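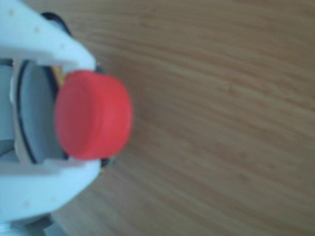

Startseite > Automatisierung > Planung und Beschaffung > Greiferarbeitsplatz

Artikel Themen Glossar Neue Einträge Suche

Beschaffungsplanung für Greiferarbeitsplätze

Die Beschaffungsplanung für Greiferarbeitsplätze umfasst die Bedarfsermittlung, die Kostenschätzung und die Auswahl von Geräten für Arbeitsplätze, an denen ein Roboter kleine Teile aufnimmt, hält oder ablegt. Typische Teile sind Flaschenverschlüsse, Dosen, Stifte und Kleinverpackungen. Der Begriff wird vor allem in Werkstätten, Laboren und Lehreinrichtungen verwendet, die mit Tischgeräten arbeiten. Für verkettete Industrieanlagen gelten weitergehende Verfahren.

Bedarfsermittlung

Am Anfang steht die Teileliste. Sie enthält für jedes Teil Durchmesser, Höhe, Gewicht, Oberfläche und zulässige Haltekraft. Ein Flaschenverschluss aus Kunststoff ist leicht, hat aber eine gewölbte Seitenwand und bietet zwei Fingern nur schmale Berührungsflächen. Die erforderliche Öffnungsweite richtet sich nach dem größten Teil der Liste, die Fingerform meist nach dem kleinsten. Liegen beide weit auseinander, werden zwei Fingersätze eingeplant.

Zur Bedarfsermittlung gehört auch die Arbeitsfläche. Holztische sind verbreitet und günstig, geben bei schwereren Armen jedoch nach. Glänzende Teile und stark gemaserte Flächen können die Bilderkennung erschweren, weshalb Beleuchtung und Unterlage als eigene Posten geführt werden.

Kostenarten

Unterschieden werden Anschaffungskosten, Einrichtungskosten und laufende Kosten. Der Greifer selbst ist häufig der kleinere Posten. Hinzu kommen Flansch, Kabel, Netzteil, Steuerung, Software und Schulung. Finger aus Kunststoff gelten als Verschleißteile und werden im laufenden Haushalt gebucht – in manchen Häusern zusammen mit Schrauben und Gummiringen unter Kleinmaterial.

Lilla Kocsis nennt in ihrem Leitfaden »Kleine Greifer, kleine Etats« als häufigsten Planungsfehler das Fehlen eines Ersatzfingersatzes im Erstauftrag. Die spätere Einzelbestellung verursacht erneut Versand- und Bearbeitungskosten.

Angebotsvergleich

Angebote werden auf gleicher Grundlage verglichen: gleiche Teileliste, gleicher Lieferumfang, gleiche Gewährleistung. Im Leitfaden wird dazu ein Fall aus der Lehrwerkstatt Varano angeführt. Der Anbieter Birnix bot den Greifer ohne Fingersatz an, Zestex mit zwei Sätzen. Nach Hinzurechnung des fehlenden Zubehörs lag das Angebot von Zestex um 581 Euro niedriger. Die Lieferzeit betrug sieben Wochen und wurde in der Planung als fester Termin behandelt.

Probebetrieb

Vor der Bestellung wird nach Möglichkeit ein Leihgerät mit Teilen aus der eigenen Liste betrieben. Geprüft werden Griffsicherheit, Wiederholbarkeit und Spuren am Teil. Die Ergebnisse gehen in das Pflichtenheft ein – auch dann, wenn ein anderes Modell beschafft wird.

Siehe auch: Pflichtenheft, Parallelgreifer, Verschleißteil, Wirtschaftlichkeitsrechnung

Letzte Bearbeitung: 22. Januar 2021

Kontakt | Impressum | Nach oben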